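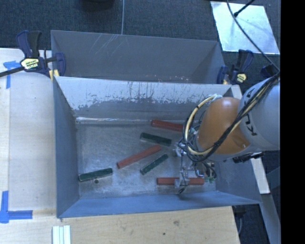
Figura 3. Caixa metálica cinzenta com barras vermelhas e blocos verde-escuros, e braço robótico à direita.

4.2 Escuta e memória no repertório do quarteto Vollano

O repertório do quarteto Vollano foi estudado a partir de gravações de ensaio e de entrevistas com os músicos. No total foram transcritos 42 temas, dos quais 18 têm origem em canções de trabalho da região de Plestberg. Os restantes são composições novas, assinadas na maior parte pela cantora Mahsa Vahidi.

A análise mostra que a melodia tradicional é conservada quase sempre na primeira estrofe. Depois dela, a voz afasta-se do modo original e o alaúde responde com frases curtas, que os músicos chamam de "voltas". No tema "Ranjbar", esta parte ocupa aproximadamente 40 compassos e não está escrita em nenhuma partitura. Vahidi explicou na entrevista que aprendeu a canção de ouvido e que prefere transmiti-la do mesmo modo.

Nas gravações do álbum Vemness a situação é diferente. O contrabaixo fixa um ciclo de sete tempos, e a improvisação fica mais limitada do que nos ensaios. Consideramos que esta diferença depende também das condições do estúdio, onde cada instrumento foi gravado em separado. A questão da afinação, que os quatro músicos resolvem de maneira desigual, é tratada na secção seguinte.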